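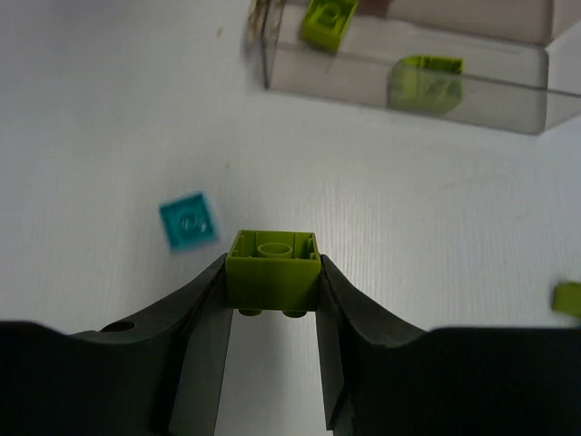

Photo: Wellwood project, wrist camera. Reproduced with permission.

Figure 3. A 2x2 brick held upside down between the two fingers, studs toward the table. Other pieces lie nearby.

4.2 What counts as a successful grasp

The Arbridge guidelines ask labs to report a grasp as successful when "the object is retained by the end effector." We doubt that this is enough. The brick in Figure 3 is held, and under the guidelines that would settle the matter. But its hollow side faces up, and a brick held that way can't be pressed onto a stack without being turned over first. A rule that gives this grasp the same score as an upright one tells the reader very little about whether the robot could go on to build anything.

We went back through the 3188 grasps in the Wellwood logs and found no field for the orientation of the part. Ertürk, the second set we looked at, has such a field but leaves it optional, and optional fields tend to stay blank. Stultero asks for orientation only in its assembly tasks. None of the three says what to record about other pieces on the table. In Figure 3 there is a teal piece to the left of the held brick, a sliver of lime green at the far right, and one green brick on top of the plastic container with another inside it. Whether such clutter makes a trial harder is an open question, and it can't be answered from records that leave it out.

Some will object that longer forms slow down collection. Perhaps they do, but we have yet to see a measurement. The claim is repeated in 14 of the reports we read, always without a source. Until one turns up, we would require two entries for every trial: which way up the part was held, and what else was within reach. We would also stop accepting a rate given as "out of 100" when failed starts were dropped before the count reached 100.

Last updated: January 16, 2018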